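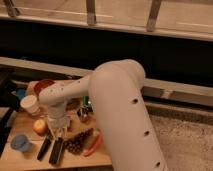

Table clearing is the least documented job in a shared kitchen, according to the operations lead at Clornska, a firm that writes cleaning and storage procedures for office kitchens and small canteens. Her team has a written method for ovens, one for drains and one for cold storage, but until August it had nothing for the table where people leave things. A typical load is mixed: grapes and an apple, a chili pepper, a paper cup, a light blue cup on its side, a dark red bowl toward the back. "Every item there has a different destination," she said. "If you start with whatever is closest to your hand, you walk the room several times and you still have a cup left over at the end."

Search this site Enter keyword Go

The method she now uses sorts by destination before anything leaves the table. Food is handled first, then items for the sink, then waste. The order is fixed. She tested the reverse order at the Makilbridge site, where the kitchen serves two floors, and dropped it after a week. "Waste first feels fast," she said. "But people throw out fruit that was fine. They are in throwing mode."

Fruit gets the longest section in the procedure. Grapes are lifted by the main stem, with the other hand flat underneath, and go into a shallow container with a single layer of paper towel. They are not washed until someone is going to eat them. Loose berries are collected separately and checked for splits. Apples are turned once in the hand and pressed lightly near the stem, then stored away from the grapes. Chili peppers go in a lidded box of their own. "A pepper with a small crack in it will leave something on your fingers," she said, "and the next thing you touch is a grape or your eye." Staff wash their hands after the pepper, before the cups.

Cups and bowls are simpler. A cup lying on its side is picked up by the outside wall and tilted over the sink before it is turned upright, whatever it looks like from above. Paper cups are emptied and stacked, with a limit of 12 to a stack. The limit came from the bin opening at Makilbridge, and she has kept it elsewhere to avoid writing two versions. Bowls go in the rack face down.

The wood itself took more work than she expected. Clornska first specified the same spray it uses on steel counters, and the finish on one table went cloudy along the front edge. The current instruction is a damp cloth, wiped with the grain, followed by a dry one. A third cloth is kept for stains. Grape juice is treated within 19 minutes if possible, a figure she took from her own trials with the finish supplied by Güneş. "That number is for one finish on one kind of table," she said. "I would not put it on a poster."

She ran 34 timed clearings before the procedure was issued. The slowest steps were decisions - whether a piece of fruit should stay out, whether a bowl belonged to the kitchen or had come from someone's home. The written version now allows one fruit bowl to remain on the table and sends all unlabeled bowls to a shelf by the door. Disputes about the shelf are left to the site.

Clirier, which manages a larger canteen, asked for a version on one side of a page. She cut the section on stains and kept the section on peppers. The remaining text runs to 738 words, and she would like it shorter. The next revision will cover cutlery, which the present one mentions only in a line about the sink.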